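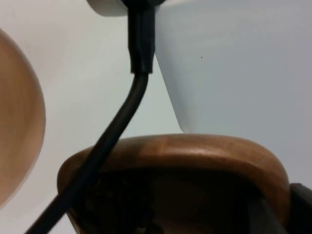

Home | Notebook | Parts | Archive
March, 4:20 p.m. Posted by Soo-ah Yook

Clastham bench, dishes task. Birnum wants to know if the arms can put away bowls in a kitchen yet. My answer after today is still no, or only with a lot of supervision.

Ran 100 pickups with the grip force at 20 percent. 80 were clean. The misses were mostly slips at the rim, plus a few early closes. Costello's old settings did worse last month. 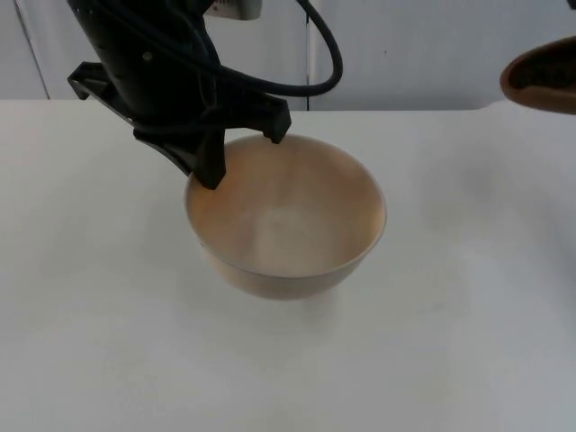 Rim grasps remain the weak spot. A person slides a thumb in without thinking and corrects on the way up. We have to get the angle right before closing. With one finger just inside the near rim of the beige bowl and the other by the far rim, a small error in height matters a lot. Want to try a slower approach for the last bit.
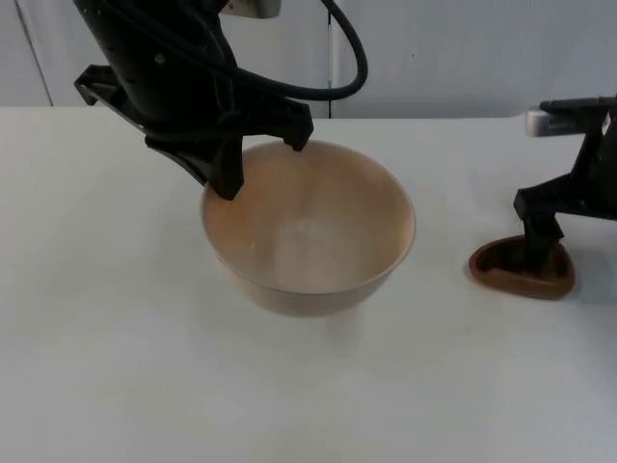 Left arm at the tan bowl, right arm in the small brown dish.

Running both arms together saves time but makes the logs harder to read. Run 329 has a pause in it that I can't match to any command. Sent it to Jindier.
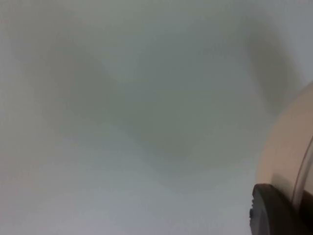

Until that is sorted out I'm leaving the speed where it is. Stacking comes after that, then a cabinet shelf. Wiping down the table is a separate job and I would not promise it to Birnum.

To do: new finger pads, recheck wrist zero, rerun at 20 percent.

Print this page | E-mail this page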